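# 皿を拭かない人間の言い分

2020年5月31日 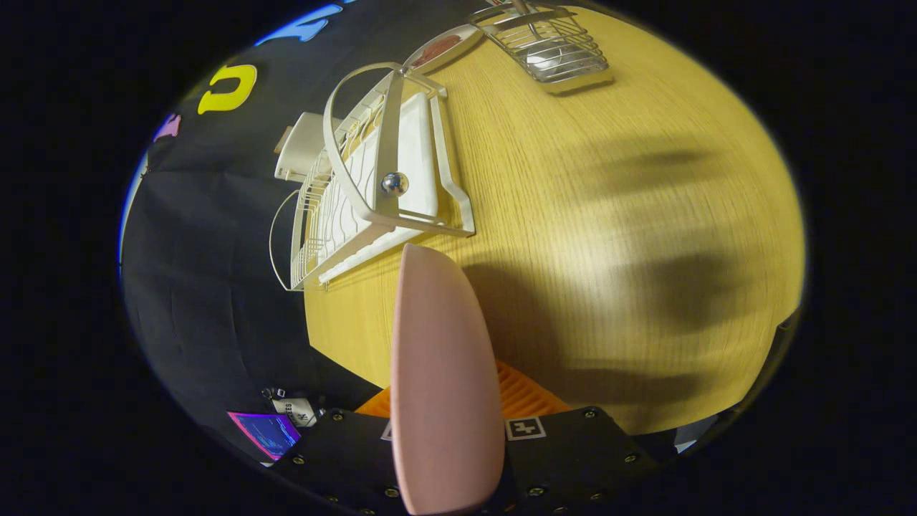

*白い水切りラック。今日は皿なし。*

わが家には、皿を拭く派と拭かない派がいる。正確に言うと、拭く派がひとりで、拭かない派が私だ。在宅勤務になって三食を家で食べるようになり、この対立がにわかに表面化した。以前は昼の皿というものが存在しなかったので、戦線は朝と夜の二か所で済んでいたのである。

拭く派の主張はこうだ。洗った皿を放っておくのは、仕事を途中でやめたのと同じである。洗う、拭く、しまう。ここまでやって初めて「皿洗いをした」と言ってよい。なるほど筋は通っている。通っているが、その定義に従うと、私は生まれてから一度も皿洗いをしたことがない人間になってしまう。

私の主張も書いておく。水は放っておけば乾く。人類が登場する前からそうだった。それをわざわざ布でこすり、今度はその布を干さなければならない。皿の水を布に移し、布の水を空気に移す。仲介業者がひとり増えただけではないか。

このあいだオンラインの飲み会でこの話をしたら、思いのほか盛り上がってしまった。普段は私が何を言っても聞き流す人たちが、皿のことになると急に身を乗り出してくる。

ベルギー出身のフェールレ・ファン・アッケルさんは、泡のついた皿をすすがずに拭く家で育ったそうだ。画面の向こうで三人ほど固まった。回線のせいではない。本人は「おなかを壊したことはない」と涼しい顔で、こちらが黙っているあいだに二杯目を注いでいた。泡ごと拭くとなると、拭かない派の私としては何も言えない。土俵が違う。

アシフ・ローディーさんは食洗機を買ったと自慢した。ところがよく聞くと、食洗機に入れる前に手でひととおり洗っているという。では機械は何をしているのかと尋ねたら、「仕上げ」と答えた。それから、きれいになった皿をしまわず、次に使うときに食洗機から直接出すのだとも言った。たいへん高価な水切りラックである。私は彼を同志と認定したが、本人は嫌がっていた。

パルヴィーン・マルワットさんには、そもそも皿が多すぎるのだと叱られた。彼女の家ではひとり一枚、一個、一膳と決めていて、使ったら自分で洗う。洗わなければ次の食事がない。じつに明快だ。客が来たらどうするのかは聞きそびれた。おそらく皿を持参するのだろう。

それで食器棚を開けてみた。ふたり暮らしに小皿が16枚あった。もらいものの湯呑みが四つ、どれも使った覚えがない。奥からは蓋だけの鍋、というか鍋のない蓋も出てきた。少し減らそうと思って床に並べたところ、急にどれも良い皿に見えてきて、結局ほとんど元に戻した。手放すことにしたのは、端の欠けた豆皿と、例の蓋である。蓋については翌日になって「どこへやった」と聞かれた。何年も姿を見なかったくせに、なくなると必要になる。蓋とはそういうものらしい。

布巾の話もしておきたい。拭く派はとにかく布巾にうるさい。グラス用、皿用、手を拭く用、台を拭く用があって、見た目はすべて白い。間違えると空気が変わる。先週は皿用で手を拭いた疑いをかけられた。拭いた。しかし、見分けがつかないものを用意しておいて、見分けろというのは試験であって家事ではない。色を分けてはどうかと提案したら、「柄物は汚れが目立たないからだめ」と却下された。柄物にしろとは言っていない。

いちおう、歩み寄りも試みた。四月の終わりに当番制を導入し、朝と昼は私、夜は向こうということにした。自分の当番のときは自分の流儀でやってよい。平和が訪れるはずだった。ところが夜になると、向こうは私が昼に置いた皿をまず拭いてしまわなければ、自分の皿を置く場所がない。当番表の上では公平でも、実態としては私の昼の皿を毎晩片づけてもらっていることになる。これを指摘されたとき、私はとっさに「でも乾いてたでしょう」と言った。言うべきではなかった。

現在は新しい取り決めのもとで暮らしている。次の食事の支度が始まるまでに皿が棚に戻っていれば、拭こうが拭くまいが問わない。つまり乾くのを待つ権利は認められたが、しまう義務が発生した。交渉としては引き分けだと思う。向こうは勝ったと思っているようだ。

困るのは梅雨である。湿気の多い日は昼の皿が夕方になっても乾かない。「水は放っておけば乾く」と百回は唱えてきた手前、いまさら布巾に手を伸ばすのも癪にさわる。昨日の雨では、茶碗の糸底にたまった水を指ではじき、息を吹きかけ、それでも残ったのでシャツの裾で拭いた。布巾は使っていない。

見られていた。シャツは洗濯に出すように言われた。

八月になれば、こちらのものだと思う。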